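Leave the Board Alone

I have an opinion about robot cells and I'm going to get it off my chest: we fuss over the arm and neglect whatever the arm is working on. At Vondent we have a pushing cell, just an arm with a straight rod on it and a bunch of plastic blocks, and I've looked after it for three years. In that time the arm has given me very little grief. The work surface, though! Oh boy.

Last February Rosaire Pelletier took the board off to clean it and put it back a hair to one side (he's a careful guy, I'd have done the same). We spent a whole afternoon blaming the calibration. I re-ran the touch-off seven times before Clémence Marchal wandered over and asked if anybody had checked the board. Nope.

So now I'm a bore about it. I want bolts in the table right up by the corners, I want the rod height checked over bare wood before anyone brings the blocks out, and I want the rod turned by hand to see if it wobbles. It takes five minutes. People tell me the software can correct for all that, and sure, some of it, but why make it work that hard?

I'm just as stubborn about starting with the tip right in among the blocks, where a bad height or a bent rod shows up fast, and leaving plenty of open wood in front to push into.

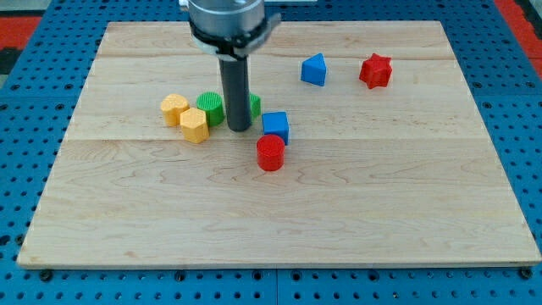

What I'd spend the money on

A second board, drilled and ready on the shelf. Kekus quoted us for a fancier wrist and I'd still take the board.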